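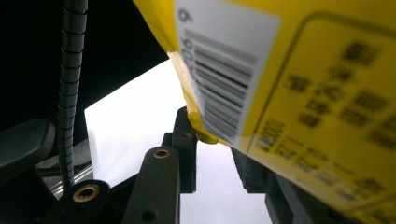

The Habte open day in Primmont promised "snacks with nothing to hide." I went on Wednesday, mildly hopeful. The tour lasted 9 minutes, and two of those were a video.

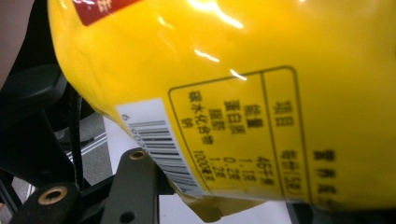 Does a smaller serving size make a snack healthier?
Only on paper. Eat the whole bag and you've eaten the whole bag.

Our guide moved on quickly when I asked about salt. She was happier discussing the 300 stores that stock the range – or will, by June.
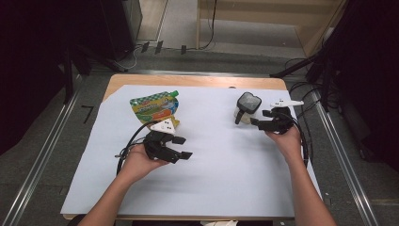
Jolán Virág

The tasting was better. I liked the seaweed crackers and would buy them at half the price. Still, calling a fried chip "mindful" takes some nerve, and the 500 visitors they claimed must have come while I was parking.

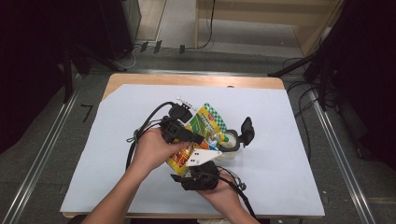
Bright yellow, green and orange on a snack pouch.

I left with a coupon that's good only in Tromden, 2 hours away.

Filed under: Food & Drink, Days Out

Recent posts
Tromden's night market, again
Is the Imcombe cider fair worth the ticket?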